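Support > Data Collection > Okness Cell > Tickets

Paper bag task: episodes rejected at upload
2 min read
Opened by Morven Urquhart, 12 November 2021
Assigned to: Struan MacKinnon

Problem
The Medska uploader rejects part of each bag batch. Target is 100 accepted demos. We have 60. The error is "stream length mismatch" and it names a wrist camera, usually the left.
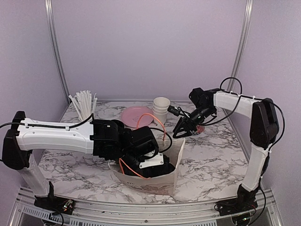

Step 1. Check the cables
Reseated both wrist camera connectors and ran 3 short test episodes with no objects. All accepted. Ran the bag task again and got the same error.

Step 2. Check the bag position
Alistair asked if the start pose mattered. Tried the bag upright and also on its side with the opening to the right.

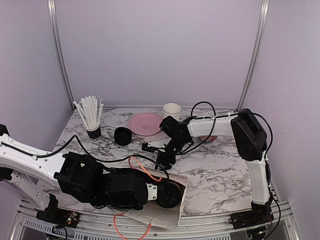

Rejects came up in both positions, so I went back to upright as in the task sheet. Please don't relabel the side-lying episodes. They are tagged "test" and should stay out of the training set.

Step 3. Compare with the cup carrier task
Same arms, same recorder settings. No rejects.
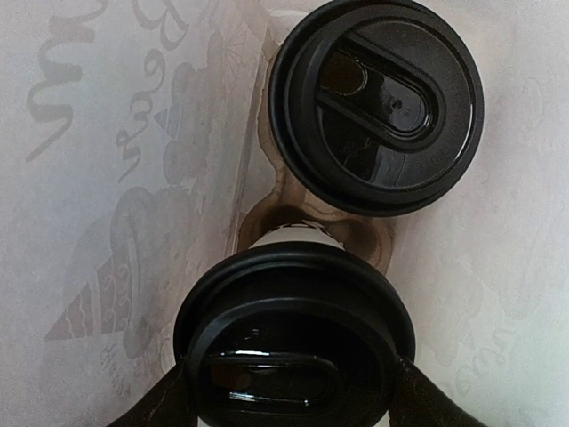
Wrist view, two lidded cups in the carrier.

Struan MacKinnon: The bag episodes run longer. Check the recorder's buffer limit. Also send me a frame from a bag episode with the gripper open.

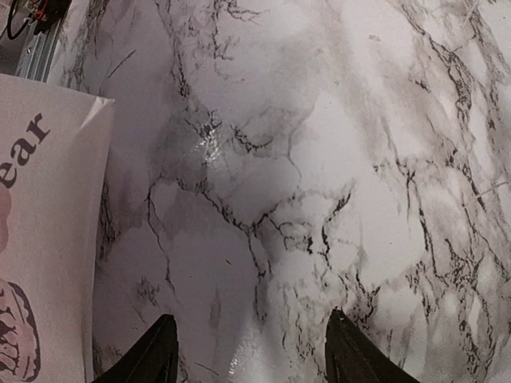
Buffer limit was still at the April default. Raised it, restarted the recorder and recorded the bag task again. No mismatch so far. Leaving this open until we reach 100.

2 comments | 0 shares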